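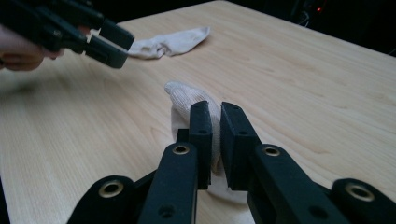

What is the purpose of pairing socks before they are put away?
Pairing keeps two matching items together between the wash and the next wearing, so that neither has to be searched for and a missing one is noticed at the time of folding.

Chapter 4
Sorting, Pairing and Folding Small Knitwear

4.1 Scope of the chapter

Small knitwear includes socks, gloves, knit caps and similar items that are finished by hand after laundering. The chapter deals mainly with socks. They make up the largest share of small pieces in most household loads and in the residential laundries discussed in Chapter 3. Pressing is not covered. Flat linens are treated in Chapter 5.

The reader should already know the care symbols and the drying methods set out in Chapter 2. Socks that are still damp at the cuff or the toe are returned to the dryer or the line and are not folded. The toe and heel are usually the last parts to dry, as the fabric there is often thicker than in the leg.

4.2 Terms

Cuff: the upper opening of the sock, often ribbed.
Leg: the tube between the cuff and the heel.
Heel turn: the shaped section that changes the direction of the tube.
Foot: the section between the heel turn and the toe.
Toe: the closed end, usually rounded, with or without a visible seam.
Rib: a knit structure of alternating raised and sunken columns, which stretches across its width and recovers when released.
Orphan: a single sock for which no match is found in the load.
Lay: the position of a sock on the work surface before folding.

The word "pair" is used in this chapter only for two socks that have been matched and joined by folding. Two loose socks of the same kind are called a match.

4.3 The work surface

A table is preferred to a bed or a sofa. The surface should be hard, level, clean and free of splinters or rough edges that could catch a loop of yarn. Bare wood is acceptable if it is smooth. A pale tabletop makes dark socks easy to tell apart but gives less contrast with white ones, and a plain dark cloth may be spread over part of it when a load is mostly white. The cloth should not shed lint.

Light should fall from the side or from above and in front of the worker. Navy, black and charcoal socks are best sorted by daylight. Under warm lamps these colors are easily confused, and mismatches of this kind were the most common fault recorded in the Restport residence laundry during the October trial described in Section 4.7.

4.4 Sorting before matching

The load is first divided by color and then by length. Size is checked last. Dividing by size at the start is slow, because most knit socks shrink back to a similar width when they are not being worn.

White socks need closer attention than patterned ones. Two white socks may differ in rib width, cuff height, toe shape and degree of wear, and all of these should be compared before the match is accepted. The socks are laid side by side, heels pointing the same way, and smoothed from cuff to toe with light pressure. The knit must not be stretched to make one sock reach the length of the other. A difference in length that remains after smoothing indicates either uneven shrinkage or a false match.

4.5 Handling the fabric

Knit fabric is held across several columns of stitches, never by a single loop. The preferred points are the cuff and the toe. Lifting a sock by the middle of the leg lets both ends drop, and the lay has to be made again. Lifting by the toe is quick, but the leg then tends to fold on itself when it is put down, so the cuff should touch the table first and the rest of the sock should be lowered after it.

Pressure should be enough to stop the sock from slipping and no more. Hard pinching leaves a temporary mark in soft yarns and may flatten terry loops inside the foot.

4.6 Methods of joining

Three methods are in general use.

The flat fold places one sock on the other and folds both in half or in thirds. It puts no strain on the rib and is recommended for wool and for thin dress socks.

The cuff tuck begins as a flat fold, and one cuff is then turned back over the folded bundle. The strain on that cuff is small.

The ball turns one cuff over the whole rolled pair. It holds firmly but keeps the rib stretched in storage, and is best limited to sports socks in frequent use.

4.7 The Restport trial

Waqas Kazmi and Rizwan Mengal compared the flat fold and the cuff tuck over 15 working days. Each day 69 matches were folded at one table and stored in open drawers. The drawers were inspected every evening for pairs that had come apart. The flat fold failed more often in deep drawers, where pairs were stacked on edge and disturbed by searching. In shallow drawers the two methods gave similar results. The recording sheet is reproduced at the end of the chapter, and its columns are explained in Section 4.9.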